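From: Hauwa Ekwueme
To: Unddale civic list
Subject: Re: Subpoena to the former director of the Mullgate office

Dear members,

Several of you have asked for the position of the legal observers' group before Tuesday's session of the Unddale council. I quote the message that prompted the questions and reply below it.

> On the list, Chukwuemeka Nwosu wrote:
>
> The former director has now ignored two letters and a subpoena. I do not see why the council is still exchanging polite notes with counsel. If an ordinary resident of Mullgate failed to appear, the matter would be before a judge by now. Can someone explain what the council can do, and whether the Effiong contract file can be obtained without the director's testimony?
>
> Regards,
> C. Nwosu

The council's power to compel testimony comes from its charter. The charter allows a subpoena for documents, for testimony, or for both, and the one served in May asks for both. Those two demands should be treated separately. A witness may have grounds to decline certain questions and still be obliged to hand over public records.

The council cannot punish a refusal itself. It must vote to refer the matter to the county court, where a judge decides whether the subpoena was valid and properly served. Only after the court has ordered compliance, and the order has been disobeyed, does contempt arise. The penalty is a fine of up to $1000 for each violation.
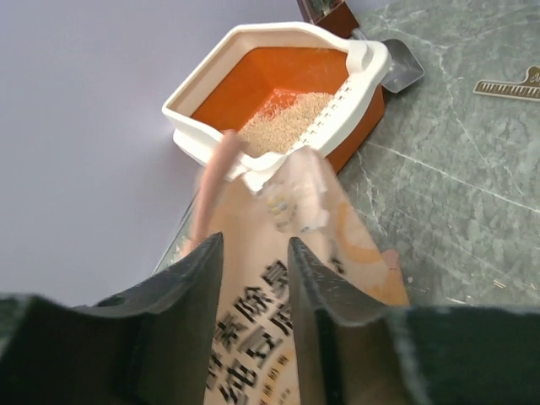
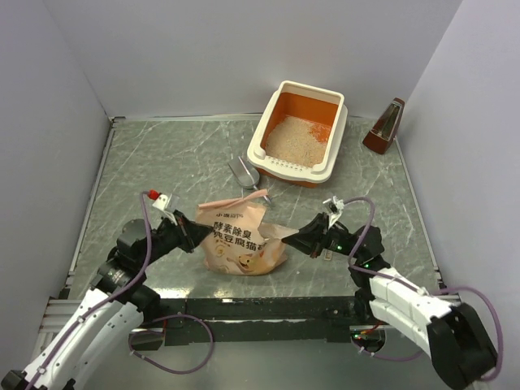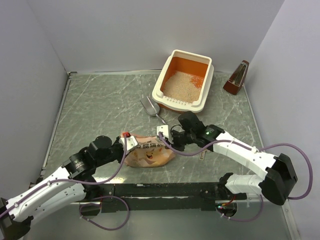
On the Effiong contract, the file is held by the records office and was never in the former director's sole custody. Any resident may request it. Our group has done so, and three of the schedules have been released with light redactions. The correspondence with Hama is still being withheld under a claim of privilege - a claim we consider weak, as Hama was a bidder and had no legal relationship with the city.

We take no view on whether the former director acted improperly. Our concern is that the referral, if there is one, be made by recorded vote and in open session. Counsel for the witness has argued that the subpoena lapsed when the council's membership changed. We have found nothing in the charter to support that reading, but the court may wish to hear it.

Members who intend to speak on Tuesday should register with the clerk before noon. Speakers are limited to three minutes each, and written statements are accepted at the door.

Respectfully,

Hauwa Ekwueme
Legal observers' group, Unddale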